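Nachfüllen, bitte warten

Donnerstag, 1. Oktober

Seit dem Sommer steht bei uns im Supermarkt eine Nachfüllstation für Spülmittel und Waschmittel. Sie heißt Skarnell, brummt leise und wird auf einem Aufsteller als »Zukunft des Einkaufens« angekündigt. Ich bin bei solchen Sätzen grundsätzlich misstrauisch. Die Zukunft des Einkaufens stand vor ein paar Jahren schon einmal an derselben Stelle, da war es ein Automat für frisch gepressten Orangensaft. Der war dann meistens in Reinigung.

Trotzdem habe ich es probiert. Man kauft einmal die Flasche, für die es Pfand gibt, und füllt danach angeblich günstiger nach. Angeblich, denn der Preis steht pro 100 Milliliter am Gerät, im Regal daneben aber pro Liter. Wer das vergleichen will, muss rechnen, und ich habe gerechnet: Das Spülmittel der Marke Bruria kostet aus dem Automaten 94 Cent pro halbem Liter, die Hausmarke im Regal liegt darunter. Nur das Waschmittel von Jendow war beim Nachfüllen billiger, und zwar um 5 Cent. Dafür stand ich hinter jemandem, der den Schlauch nicht in die Flasche bekam.
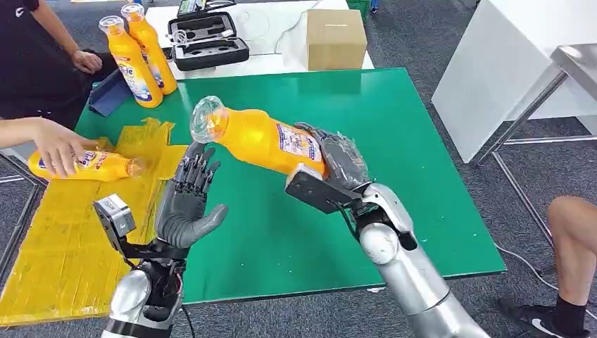 Gelb, mit klarem Deckel und weißem Etikett.

Mich stört vor allem, wie viel guter Wille hier vorausgesetzt wird. Ich soll die Flasche ausspülen, trocknen, mitnehmen und das richtige Etikett scannen. Vergesse ich sie zu Hause, kaufe ich eine neue, und nach zwei Monaten habe ich unter der Spüle eine Sammlung Mehrwegflaschen, die genau einmal benutzt wurden. Auf meine Mail, wie oft eine Flasche im Schnitt zurückkommt, hat der Anbieter mit einer Broschüre geantwortet. Darin kommt das Wort »Kreislauf« sehr oft vor und eine Zahl zu meiner Frage gar nicht.

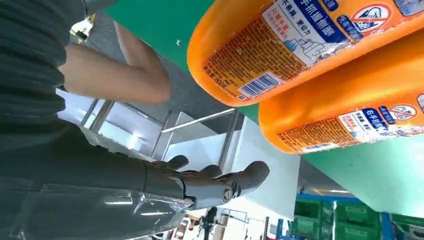 Dann ist da noch die Sache mit den Kassenbons. Jede Füllung druckt einen eigenen aus, beschichtet, also Restmüll. Ich habe an der Information gefragt, ob man das abstellen kann. Man kann es nicht. Beim Thái, dem kleinen Asialaden bei mir um die Ecke, wird Reis seit jeher aus dem Sack in mitgebrachte Dosen geschaufelt, ganz ohne Display und ohne App. Abgerechnet wird nach Gewicht, 141 Gramm sind dann eben 141 Gramm, und das Wechselgeld stimmt auch.

Vielleicht tue ich dem Gerät unrecht. Bei Leuten, die zu Fuß einkaufen und ohnehin immer dieselbe Tasche dabeihaben, mag es funktionieren, und wenn die Preise irgendwann vergleichbar ausgezeichnet werden, rechne ich gern noch einmal nach. Der Vertrag mit dem Markt läuft laut Aushang bis November – bis dahin fülle ich Waschmittel nach und kaufe das Spülmittel aus dem Regal.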